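Pliltgate renters to get free stove checks before winter

Renters in Pliltgate can sign up for a free safety check of their kitchen stove starting in November, under a program paid for by the town and run by the local repair firm Hendex.

The checks are open to anyone renting a house or apartment inside town limits. The town has set aside money for 400 visits, and sign-ups will be taken in the order they come in. Homeowners are not covered this year.

A visit takes less than an hour. The technician looks at the outlet and cord, tests each burner and the oven, checks that the knobs turn and stop where they should, and makes sure there is a working smoke alarm close to the kitchen. Small parts such as knobs, burner coils and drip pans will be replaced on the spot at no cost. Larger repairs are written up and sent to the landlord, who has 30 days to respond under the town's housing rules.

The program grew out of a trial last winter at the Panasiuk Apartments on the east side of town, where 116 kitchens were visited. Technicians found at least one problem in 80 of them. Most were minor — a worn coil, a loose knob, a smoke alarm with no battery — but a few stoves had damaged cords and were unplugged the same day.

Many of the older rental buildings in Pliltgate still have electric coil stoves, and the town says those will come first. Gas stoves can be signed up too, but those visits will not begin until after the new year, when Hendex expects to have a second licensed gas technician on staff.

Landlords do not need to be present for a visit and cannot refuse one if the tenant has asked for it. The town mailed a notice to owners last month. Owners of larger buildings may ask to have all of their units checked in the same week, with each tenant's consent.

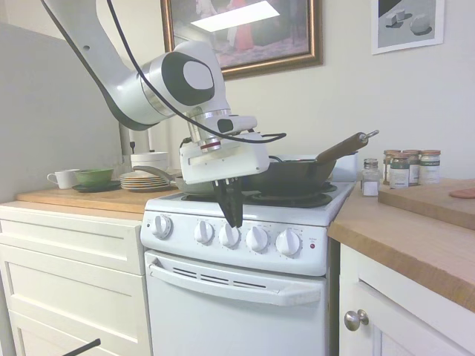

Tenants are asked to have the kitchen ready before the technician arrives. The stove should be off for at least an hour, and anything stored in the oven should be taken out. Pans should come off the cooktop as well, even a single frying pan like the dark gray one with the long brown handle, so that every coil can be reached. Pets should be kept in another room.

The town is also asking people to keep towels, paper bags and mail away from burners, and to turn pan handles away from the front edge of the stove when children are in the home.

Sign-up forms are at the town hall front desk and at the Plirnex Street library branch. Forms can be dropped off at either place until 5 p.m. on weekdays. Tenants will get a call with a two-hour window for their visit, and evening times can be requested on the form.

The town plans to spend up to $700 per building on replacement parts. Any money left in the spring will go toward smoke alarms for the same buildings.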